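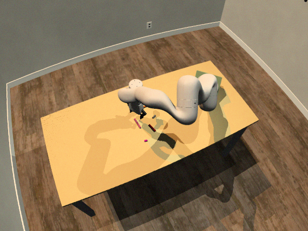 Manipulation Group, Marquez Laboratory

Nerero Project: Progress Report to the Tuscombe Fund

March 10, 2024

Summary

Work on the Nerero picking task is behind schedule. During simulation testing the arm kept moving down after it had been told to stop. We halted the test series, traced the fault to the way our controller handles a lost planner connection, and have a fix under test. All of the affected runs were in simulation and no equipment was involved. The same controller code was due to go onto the real arm, so we are treating this as a safety matter and have moved the hardware stage back to April.

Status at the time of the fault

The task is picking short sticks and small blocks from a table, one at a time, with a two-finger gripper. The parts are small compared with the gripper, and the fingertips have to come close to the tabletop before they close. Our plan called for a long series of simulated picks with the parts in changing positions, followed by the same picks on the real arm.

We had completed 226 simulated runs when we stopped. The grasp planner was doing well on parts lying by themselves and less well on parts lying side by side, where a finger sometimes landed on the neighbor. That was expected at this stage and is not what this report is about.

What went wrong

The fault showed up in 6 of the runs. In each one the arm moved over the parts normally and began its descent. Partway down, the supervisor program issued a stop. The log shows the stop being sent and acknowledged. The arm then carried on down at its set speed until the fingertips met the tabletop, and the controller kept pushing until the simulated joint torque limit ended the run.

We missed it at first. The summary sheet recorded these runs as failed grasps, with no mention of the stop. The grasp did fail, so the entry was correct as far as it went, and the runs were counted along with ordinary misses. The fault came to light when we replayed some of the failures to look at finger placement and found one where the arm should not have been moving at all.

After that we suspended the series and went back through the logs for every completed run. The count above comes from that review.

Cause

Flillow, our motion controller, takes a stream of short position targets from the planner. If the stream is interrupted, it fills the gap by continuing along the last known direction. This was put in early in the project to smooth out small timing gaps, and it does that job well.

The trouble comes when a stop arrives during a gap. The stop handler cleared the list of waiting targets and reported that it had finished. It did not clear the gap-filling motion, which was kept separately. With the list empty, the controller saw another gap and filled it. The stop had in effect started a longer gap than the one it arrived in.

There was meant to be a time limit on gap filling, set to 50 milliseconds. The limit was there, but its timer was reset each time the controller checked the list, whether or not anything was on it. In practice it never ran out.

Either mistake alone would have been less serious. With a working timer the arm would have coasted for a moment and halted. With a proper stop handler the timer would not have mattered in these cases.

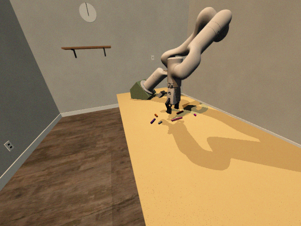

Simulated arm with the gripper over the parts on the table.

What we have changed

The stop handler now cancels every source of motion, including gap filling, and reports completion only after the commanded joint speeds have reached zero. The supervisor checks the measured speeds itself and no longer relies on the controller's acknowledgment.

The gap timer is reset only when a new target is received.

We added a floor height for the fingertips, set just above the tabletop. A move below it is refused unless the planner has marked it as the final part of a grasp, and even then there is a second, lower limit that nothing can override. This would not have prevented the fault, but it would have kept the fingers off the table. The lower limit still needs work. Some of the thinner sticks sit close to it, and the first setting we tried blocked good grasps.

Run summaries now list any stop that was issued and whether the arm obeyed it. A run with an ignored stop ends the whole series automatically.

Testing so far

We replayed the affected runs with the recorded message timing. Before the fix, all of them reproduced the fault. With the fix in place, the arm halted in each one. We are now running new tests with stops and dropped messages inserted at random points in the motion, including during the turn at the wrist and the last part of the descent.

One question is open. In a few of the new tests the arm halts correctly but takes longer to settle than it should, with a small swing at the elbow. This may be a setting in the simulated joints or it may be in the controller. We don't know yet. We want an answer before anything is run on hardware, where an elbow swing would carry down to the gripper.

We have also checked whether the real arm's own protective stop would have caught the fault. It is wired separately from Flillow and cuts drive power directly, so a person pressing the button would have stopped the arm. The software stop would have failed in the same way it did in simulation. Our draft operating procedure for the hardware stage relied on the software stop during unattended picking. That section has been withdrawn and is being rewritten.

Effect on schedule and budget

The hardware stage moves to April. The side-by-side parts work has been paused while the same people deal with the controller, and will resume when the random stop tests are finished. We expect the report on grasp success to come in 2 weeks later than planned.

No additional money is requested. The extra staff time is being covered from the amount set aside for integration. Compute use will go up a little from the repeated runs and should stay within the approved figure.

The earlier success rate we reported to Tuscombe is unaffected, as the faulty runs were already counted as failures. We will still reissue the table with those runs listed separately — they say nothing about grasping and should not be in the grasp figures.

Next steps

Finish the random stop tests and find the cause of the slow settling. Set the lower fingertip limit so that the thin sticks can be picked. Complete the new operating procedure and send it to Tuscombe for comment before the arm is powered up. Restart the simulated series from the beginning with the corrected controller.

The logs from the affected runs, with the matching replays, are available to the program office on request.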